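Bomska sequel promises creatures without computers, mostly

The second Bomska movie is due in theaters in May, and the people selling it want you to know one thing above all: the swamp creatures are real. Real suits, real puppets, real rubber teeth. Gumholm, the studio behind the series, has put the phrase "85 percent practical" on the poster and at the top of the trailer.

85 percent of what, though? The press notes don't say. It could be shots, or minutes, or creatures, or the share of the effects budget that went to the workshop. Those would be very different numbers. A suit that is filmed on a set and then gets a new face in post-production could be counted as practical under some of them, and the first trailer has at least one creature whose mouth moves in a way I have never seen foam rubber move.

The first Bomska made similar claims. Then Fistholm, the effects house that worked on it, put out a breakdown reel in which two of the best-loved creature scenes turned out to be largely digital. The reel was taken down soon after. Fistholm is back for the sequel, and so far there is no word on what it has been doing.

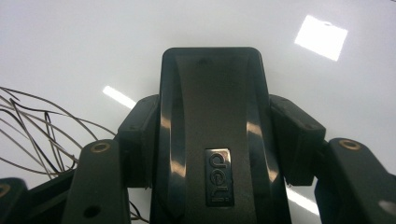 Gumholm's new featurette runs for up to two minutes, depending on which version you find, and most of it is slow pans over the swamp mother's shell. It looks good, I'll give them that. But a shiny black surface is about the easiest thing in the world to make look expensive. The curved body of a Deli office product will pick up bright streaks down both sides under a lamp, and it costs a lot less than a monster suit. What I wanted from the featurette was the thing walking, or turning its head, or doing anything at all with a person inside it. There is none of that.

Peltonen, the workshop that built the suits, has a solid name among fans of this kind of work, and its sculptors deserve to have their creatures seen. That's partly why the marketing bothers me. If the computer work is good, say who did it and let the movie stand on both.

A longer making-of is planned for the home release. Gumholm says it will include raw footage from the set, before any digital work was added. The same was said about the first movie, and the disc had two deleted scenes and a photo gallery.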